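Notebook 11, W. Awad
February 6, 2018
Produce props, table setting and storage

Started the changeover from molded fruit to real produce for the table-setting work. Hina Rind brought two bags from Prokuddale market: bell peppers, lemons, one eggplant, a bunch of carrots with the tops on. Total mass on the bench scale before sorting was 5 kg, bags included. Carrot tops removed and discarded. They shed on everything and wilt within the hour.

Sorting rule agreed with Dirk Vogler: keep anything with intact skin and a firm shoulder, reject anything with a soft spot wider than a thumbnail. Rejects go to the compost bin by the sink and not back in the bag. One lemon rejected. The eggplant is sound but too long for the plates and has gone to the kitchen shelf for whoever wants it.

Peppers stored in the lower drawer of the Lostton fridge, humidity slider closed, paper towel under them. Last September we kept them in sealed bags and got condensation inside by the second morning, then slime at the stem. Leave the bags open this time. Lemons can stay out in the wire tray.
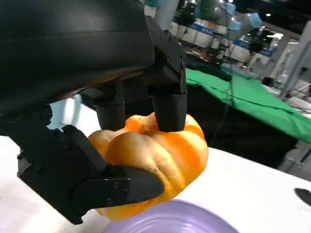 Color against the plates needs a decision before Corrado Russo orders more tableware. The current Carbone set has too many near-matches with the produce: the yellow plate loses the lemons completely, and the green one is no use with anything leafy. The lavender plate is the best of the lot. With the orange pepper over it on the white tabletop, the ribbed interior and the rim both stay easy to tell from the skin, even where the pepper goes to a paler yellowish orange. The gloss puts a highlight near the middle of the pepper, and that one is acceptable. I would still like to try the table with the front lamp turned down a step. Proposal: keep lavender, drop yellow, ask for a plain dark blue as the second color.

Mass of the reference pepper, washed and dried, 252 g. Weigh it again each morning, same scale, same tare dish, and write the value on the card taped inside the fridge door. Retire it when the skin wrinkles at the shoulder, whatever the scale says. Do not wax or oil the skin. Chin-lung Chiang tried cooking oil on the previous lot and we were wiping down plates for the rest of the afternoon.

Washing: cold tap, no detergent, dry with a lint-free towel, stand stem up for 17 minutes before use. The creases hold water longer than the outside of the lobes, so check them with a corner of the towel. Plates go through the small dishwasher on the short cycle, top rack only. The bottom rack warped two of the old bowls.

Inventory is in Plurker under "table, perishable". I added a field for purchase day. The old entries for the molded fruit are archived but not deleted, as Dirk may want the plastic bananas for the packing work.

Open items:
Lamp one step down, compare on lavender and on white.
Corrado to get a price on dark blue, same diameter as the current plates.
Second tare dish. The present one has a chip in the foot and rocks on the scale.
Hina to ask the market whether they will sell peppers from a single crate, closer in size than this lot.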